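关于我们

大家好,我是Zitden的店主,也是这里的烫衣工、收银员和接电话的人。常有客人在取衣服的时候问我,怎么想到开一家洗衣改衣店的?每次都讲到一半,后面又来人了,干脆写在这里,你慢慢看。

我原来在一家做窗帘的公司上班,公司叫Guvix,天天跟布料打交道,裁、锁边、上挂钩。做久了手很熟,心里却老惦记着衣服。窗帘挂上去就不动了,衣服可是要跟着人出门的呀!后来楼下一间小铺面空出来,375平方英尺,前面卖过水果,墙上还留着价目表的胶印。我去看了两回,第三回就把押金交了,3000块,现在想想胆子真大。

店名是乱拼出来的,本来想叫别的,印招牌的师傅把字母排错了,我看着挺顺眼,就这么用了。所以别再问我Zitden是什么意思啦,真没有意思。

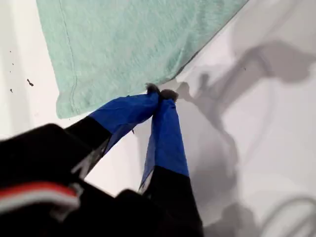 浅绿色的毛巾,带一点混色的纹理

刚开张那阵子只收普通水洗。第一个月冷清得很,我就坐在柜台后面练锁扣眼,把自己家里的衬衫全拆了又缝。慢慢有街坊拿来校服、围裙、婴儿被,再后来有人问能不能改裤脚,能不能换拉链,能不能把妈妈的旧大衣改小一号。能,能,这个得让我先看看里子。改衣这一块就是这么做起来的,现在占了店里一半的活儿。

我们洗衣服有几条老规矩。深浅分开,毛巾和起绒的东西单独一桶;口袋我会翻一遍,翻出来的零钱、耳环、电影票都装进小纸袋,跟衣服订在一起还给你。T恤一律翻面洗,领口不用夹子夹。羊毛和真丝请提前说一声,我要留到早上手洗,下午机器一开,水池边就站不下人了。香味太重的柔顺剂我不用,想要的话可以自己带一瓶来,写上名字,我替你收着。
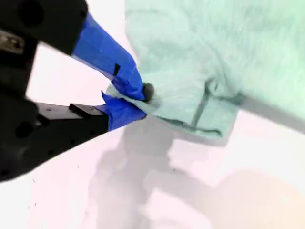

有位老客人在留言本上写过,你家别的都好,就是取衣服老得排队,下班那会儿能不能多个人手?这条我认。后来我把取衣时间延到了晚上八点,又在门边加了一排挂杆,付过款的按号码挂好,报了号就能拿走。排队是短了一点,周一还是会挤,周末攒下的衣服全在那天来了,建议你错开。

再说说叠衣服。好多人觉得洗完就算完了,我偏偏最看重叠。店里的T恤都是先铺平,袖子往里收,再对折,领口朝外,拿回家直接进抽屉。要挂的也行,下单时讲一句就好。衬衫默认上衣架,牛仔裤默认对折(有人坚持要烫裤线,我也烫,只是会多看你一眼)。

店里的账和单号,现在用的是一个叫Zunix的小软件,以前全靠本子,本子写到1289号的时候被我泼了一杯豆浆,心疼了好几天。换了软件以后你会收到取衣短信,没收到的话多半是号码少写了一位,打个电话来改就行。缝纫线和纽扣从Aryee进货,颜色很全,连那种说不清是灰还是绿的线都配得到,缺一颗扣子也可以来碰碰运气,我有满满几抽屉的散扣子。
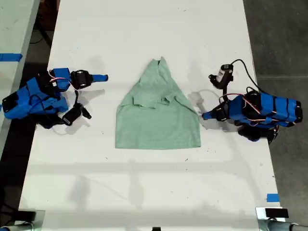 那旧衣服已经起球了,还值得送来吗,Zitden的网页留言里隔几天就会冒出这么一句。我的回答是先拿来看看。起球能修,松掉的领口也能收一收,要是布料已经薄得透光,我会直说,不收你的钱,剪成抹布也挺好用。

店在市场后门那条巷子里,门牌1419,门口有一盆长得太高的发财树,很好认。停车不方便,骑车来最省事。早上九点开门,午饭时间我在后面吃面,按一下铃就出来。改衣请尽量本人来试,别着针走两步,长短一下子就清楚了。

想先问价的,打电话或者在网页上留言都可以,附上衣服的照片更快。洗标也拍一张,拍清楚点哦!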